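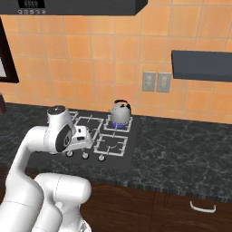
*Sim kitchen, gripper above the left side of the cooktop, kettle burner on.*

**okdale_bench** wrote:

Hello all. I am comparing two grippers in simulation for the stove knob task, before my lab spends money on one. Same arm, same kitchen, same controller. The first is the Siscombe parallel hand, the second is the Pichler with longer fingers. I ran 300 episodes with each. The Siscombe turned the correct knob to the end in 83 of them, the Pichler in 19. I did not expect such a big difference. Has anybody seen this with the Pichler model?

**tendon_and_belt** wrote:

Which friction values? The Pichler file that comes with the Draltside package has very slippery fingertips. I would not trust the 19 before you check this.

**okdale_bench** wrote:

Thank you, I did not change the default values. I will look tonight.

**marl83** wrote:

I disagree that it is friction. The knobs are small cylinders and they stand close to the front edge. With long fingers the wrist must stay higher, and then your controller has less room to rotate. I would look at joint limits first.

Also, do you have a second camera? From the view in your post the arm hides most of the left half of the cooktop. If your policy gets only this view, you are testing the camera as much as the gripper.

**okdale_bench** wrote:

Yes, there is a second view. I attach it.

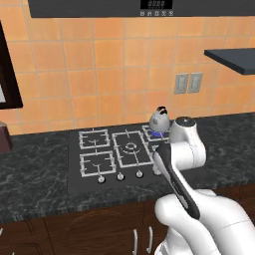

*Another view, same kitchen. Arm on the right, left grates are free to see.*

**marl83** wrote:

Much better for the knobs. I would give the policy both views and repeat the two runs.

**tendon_and_belt** wrote:

Both views, fine, but please not at the same time as new friction. Change one thing, run, then change the other. Otherwise we will discuss here until February.

**okdale_bench** wrote:

Agreed. I checked the file now, and the Pichler fingertips have much lower friction than the Siscombe ones. I set them equal and started again with the old camera. It stopped at episode 589 of the combined queue with a controller timeout, so I have only a part of the second block. I will post the table when it is complete.

**marl83** wrote:

Please log the joint angles too. I still think it is the wrist.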